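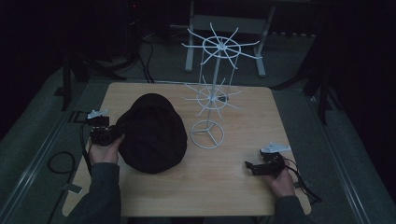
eastgate_ed wrote:
So is Ivanov coming to Pruna or not. Radio said yes this morning, club page says "details to follow" and the store isn't picking up. My kid already has the jersey laid out on her bed.

halfwayline replied:
Coming. Krešimir Ivanov, signing at the Dumitrescu store on Hollitz Street, then over to the stadium for the second half of the Detport game. Store put it up at lunch and took it down again an hour later, so who knows. I got a screenshot but it's on my work phone.

Far as I could read it:
signing 2 to 4
wristbands only, 335 of them
one item each, no boots, no balls
masks on the whole time, no handshakes

eastgate_ed wrote:
335?? In a town this size for a guy with 106 caps?

row_k replied:
It's two hours. Do the math, he's already got to sign faster than one every thirty seconds. I'd be surprised if they get through them all tbh.

cornerflag77 wrote:
I'll be the grump. Why are we doing this at all right now. Stadium holds 2,524 and they're letting in nearly 600 for the league game, spaced out, temperature check, the whole deal. Then we cram a few hundred people on a sidewalk the same afternoon? Make it make sense.

halfwayline replied:
Nobody's cramming. Wristbands have time slots. You show up for your slot and leave.

cornerflag77 wrote:
Were you at the kit launch? Slots there too. Line went past the bakery and back around.

halfwayline replied:
Kit launch was a free for all by slot two, ok, fair. But that was the club running it. Dumitrescu's is running this one.

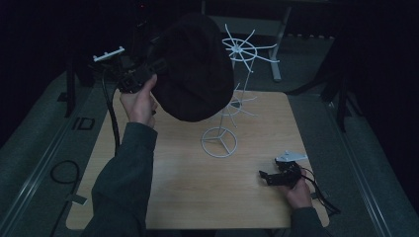 And they did the goalkeeper clinic last fall with slots and that went fine, in and out in ten minutes, they had a guy on the door with a clipboard. Different people, different result. I'm going either way.

sundaysub wrote:
Does anyone know where you get the wristband. Store? Ticket office? I called the ticket office and they'd never heard of it.

row_k replied:
Store, Saturday from 9. One per person and kids need their own, so bring the kid. Heard that from the girl at the register so as good as official.

sundaysub wrote:
ugh. Kid has practice at 9

gate_c_marlene wrote:
Can we talk about the stadium part? I have a season ticket on the east side and I got an email saying my row is "reassigned for guests". That's my row. Have had it since they put the new roof on. Now I'm behind the goal so some sponsor can sit by a retired left back for forty minutes.

cornerflag77 replied:
Told you.

eastgate_ed wrote:
He's a bit more than a retired left back Marlene. He learned the game here.

gate_c_marlene replied:
He played two seasons of under-14 here and then his family moved to the coast. I was there, I sold the hot dogs. Good kid. Fast. Still my seat.

row_k wrote:
Email them back, they moved my dad when he complained. Not to his old seat but same side. You need to put your ticket number in the subject line or it goes nowhere.

gate_c_marlene replied:
ok will try. thanks

halfwayline wrote:
Store post is back up. Times changed!! Signing now 1 to 3, everything else the same.

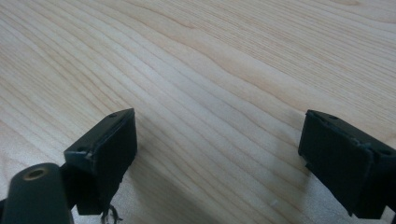 Also says he'll do one team photo with the youth squads at 3:15 on the training field, parents stay outside the fence. Nothing about the first team. Nothing about a speech at half time either, which is what the radio was saying, so I think the radio made that up or got it from somebody's cousin.

eastgate_ed wrote:
1 to 3 kills it for me, I'm on shift till 2. Could my wife pick up a band in my name?

row_k replied:
Has to be you I think. Ask for a late slot though, they go by the half hour so 2:30 should exist.

cornerflag77 wrote:
Time changed twice in one day and we're supposed to beleive it'll run smooth. Ok.

halfwayline replied:
Once. It changed once.

cornerflag77 wrote:
Radio, then store, then store again.

halfwayline replied:
Radio doesn't count, see above

sundaysub wrote:
Coach moved practice to 11. Half the team was going to skip anyhow. See you all in line Saturday, I'll be the one with the twins and the broken umbrella.

gate_c_marlene wrote:
Got an answer from the ticket office. Row H, same side, two seats in from the aisle. Fine. I'll take it.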